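What is a loan move?

Hello again! My name is Emmett and I write the football pages for younger readers. This week a girl called Mthembu wrote in to ask why her favourite winger is suddenly playing for a different team, when the club says he still belongs to them. Brilliant question, and the answer is that he's on loan.

Borrowing a player

Think of a library book. You take it home, you read it, and on a certain day it goes back. A loan works a lot like that (except that footballers get a say in it, and books don't). One club lets another club use a player for a few months or a whole season. Then he goes home.

Let's make up two teams, Ostholm Town and Nudside Rovers. Ostholm are a big club with far too many strikers. One of them, Tirker, is only 18 and spends every Saturday sitting on the bench in a big coat. Nudside are smaller and can't score for toffee. So Tirker goes to Nudside until the end of April, plays 15 matches and gets heaps better. Everybody's happy!

I explained all this to my nephew at the table and he wanted to know who buys Tirker's dinner. Fair enough, so let's do money next.
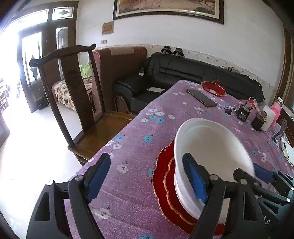 Who pays him?

The two clubs have to agree on that before he goes. Sometimes the new club pays all his wages, and sometimes they split them. There might be a loan fee too, which is a bit like paying to hire a bike.

Can he play against his own club?

Usually not, if they're in the same league. Imagine Tirker scoring the goal that beats Ostholm, and then having to go back and say hello to them all! Cup matches can be different, so it depends on the rules and on what the clubs have agreed.

What happens at the end?

Mostly he just goes back. Now and then the new club likes him so much that they buy him, and some loans have a price written in from the start. He might even go out on loan again to somewhere else. I know of players who have done that four or five times, and I bet they're very good at packing.

Next week: why do goalkeepers wear a different colour?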